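Follower arm lags and drops the part when I teach by leader arm
Ullen Community Help > Arms and grippers > Teaching by hand

Posted by kumalport_bench

I'm trying to teach a small desktop arm to pick up a metal cylinder and stand it in a holder. I move a leader arm by hand and the follower copies it while the software records. Both views are from the same sitting.
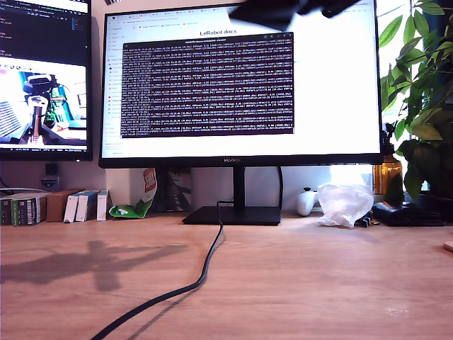
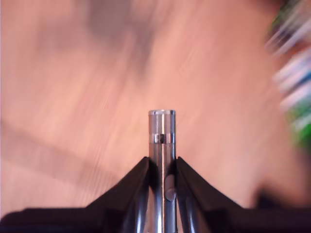
Should I keep the recordings where I fumbled the grip and then corrected it, or delete them?

Keep the ones where you recovered and finished the task, and delete the ones you gave up on. A policy trained only on perfect runs has never seen how to get back from a bad grip.

I got that much from the Drultmont notes, but it doesn't cover my main problem. The follower is behind my hand by enough that I close the gripper too early. I have 21 recordings so far and in 9 of them the part slips. I've tried closing the terminal and starting again. It is worse in the afternoon, if that matters.

Posted by triantafyllou_fan

Slow down. Most people move the leader arm at the speed they would move their own hand, and the follower can't keep up. Stop for a moment before you close the gripper and again before you lift. Watch the follower while you do it, not the leader.

Then check these:
- Recalibrate both arms from the same starting pose. If the gripper's closed position is off on the leader, the follower won't squeeze hard enough.
- Look at the loop rate in the log. If it drops during a recording, turn off any camera you don't need or lower its resolution.
- Put thin rubber on the fingertips. Smooth metal slides on hard plastic. Do this before you record any more, as it changes how the grip looks to the camera.

I'd throw away the 9 and do them again after the calibration. Slipping isn't the same as recovering.

Posted by gantry7

Could be the light if it's worse in the afternoon. Mine was a loose servo cable though, took me 13 tries to find it. Wiggle them all.

Posted by kumalport_bench

It was the calibration on the leader gripper. I redid it and slowed down, and the last 7 recordings were all fine. Haven't done the rubber yet. I did wiggle the cables and they were all tight.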